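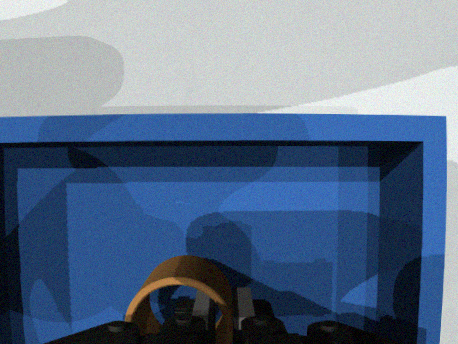

Simulated view over the gripper into the blue bin. Tan arch at the bottom, lots of shadow.

Lomden posted their Plirkitz results and my feed is treating sim-to-real grasping as solved. I've spent a good part of May running their release on our machines at Clondside. Thread, with complaints.

The claim, as I read it: score a grasping policy entirely in their simulator and the score tells you how it will do on a real arm. So you can skip most of the real trials. Everybody would like this to be true, me included. Real trials are slow and I'm the one who resets the bin.

The evidence is a table of 234 simulated episodes per policy, set next to real runs. The real runs are 15 per policy. I had to go to the appendix for that second number.

They report 179 successes out of 234 for the best policy. Fine, we got close to that when we ran their checkpoint with their settings. I have no quarrel with the count. My quarrel is with the word "success".

Success in the code is a height check. If the object is above the rim at the last step, you get the point. It doesn't ask how the object is being held, or whether the fingers are sunk a little way into the mesh while they hold it.

Which brings me to the arch. Curved thin things are where contact models get strange. An arch gives you an inside edge, an outside edge, two legs, and a gap that a finger can go through. You can end up with a lift that is half grasp and half hook, and the height check likes both.

On our real arm a hooked arch swings, and sometimes it slides off on the way over. In the simulator the swing is damped so heavily that it hardly matters. Damping is one line in the config, no comment next to it. I would love to know who picked that value and what they were looking at when they did.

Next gripe, the lighting. The look is supposed to be randomized so the policy can't lean on it. Look at that bin floor again. Soft blobs, streaks and rectangular patches of darker blue, layered over each other, and more shadow out on the gray tabletop.

I can't say that's wrong. Messy shadows might be exactly what you want for training. What bothers me is using the same shadow recipe for training and for evaluation, then calling the evaluation a stand-in for a real room. Our room has one window and bad ceiling lights and it looks nothing like this.

So I changed the lights. Same policy, same objects, same starting poses, fewer overlapping shadows, 3 seeds. The ordering of the top two policies flipped on two of the seeds. On the other one it held.

Is that a fair test? Partly. Three seeds is thin and I would say so if somebody else posted it. But a ranking that is meant to replace hardware should survive me moving a lamp.

The grain, before somebody brings it up: yes, there's noise on the render, you can see it on the gray surface. I turned it off and the scores barely moved. Whatever the noise is meant to do for transfer, I couldn't find it in these numbers.

Credit where it's due. The release installs cleanly, the episodes replay the same way every time, and they shipped the failures along with the wins. I've reviewed papers where I would have paid for any one of those.

And the very weak policies do score badly in both places. If all you want is a quick filter before you book arm time, I'd use it for that. We already do.

What I'd want to see before I believe the bigger claim: more real runs per policy, a success check that looks at contact, and evaluation lighting that was never used in training. A separate line for the arch would help too. Right now it's averaged in with the blocks.

A couple of replies say I'm asking for a different paper. Maybe so. The abstract says "replaces real-world evaluation", and I'm reading it as written.

Config changes and per-seed logs are going up with the rest of our Clondside files once I've cleaned out the hard-coded paths. If you rerun with a different damping value, send me the numbers, including the ones that make me look wrong.

20/05/2023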